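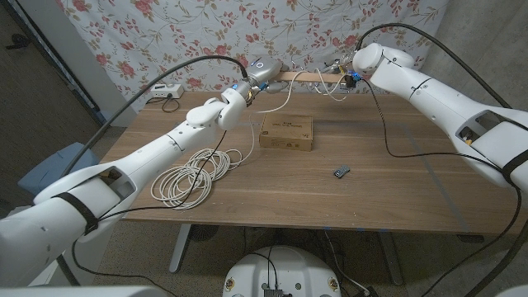 Prollville, 10/26/19

Notes for the welcome talk, anniversary dinner. Speak slowly. Wait until the soup bowls are gone, or you'll be competing with spoons.

Good evening, everybody, and my goodness, look at you all! I'm Jonas Lehner, and I've been planning parties for Wallner since before some of you were old enough to stay up for one. (Pause. If they laugh, enjoy it. If they don't, carry on.)

When Pomari called us last August and said they wanted a harvest ball for their anniversary, with a live band and a proper sit-down dinner, I said yes before I'd even asked how many guests. The answer was 600. I had to go and sit in the car for a minute, and then I called my sister, who told me to stop worrying and order more chairs.

Talk about the invitations here. We mailed them in copper envelopes, and the first batch went out with the wrong street number for the hall, so if you spent part of this evening knocking on the door of the Dukeck bakery, I'm truly sorry, and I hope they at least sold you a roll.

Then the food. The menu changed four times. I fought hard for the plum dumplings and I'd do it again. The kitchen made 709 of them this afternoon, and I know that number because the head cook told me twice, and not in a friendly voice. Please eat them!
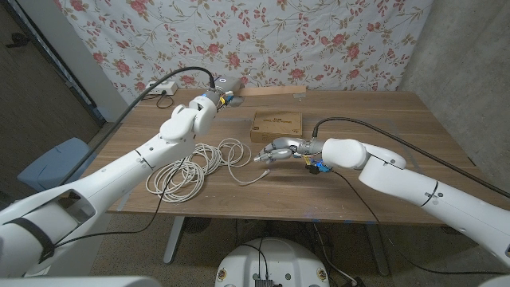
*Two arms over a walnut-brown table.*

Next card: the dance floor. Tell them it opens right after the raffle. There are 200 tickets left at the desk by the coat room, and the money goes to the music school, which could really use a new piano (the old one has a middle C that sticks, and I've heard it at every spring recital for years). Hold up the ticket roll so the back tables know what to look for.

Mention the costume prize, but keep it short. Last time I went on about feathers until the band started without me.

Thank the Pomari staff by table, starting at the back, and let each table finish clapping. Thank the band. Thank the folks who tied 100 little wheat bundles for the centerpieces and still speak to me.

Then raise the glass (make sure there's something in it) and say: to Pomari, to good company, and to everybody getting home safe. Cue the band. Hand the microphone back to the stage crew and go find a dumpling.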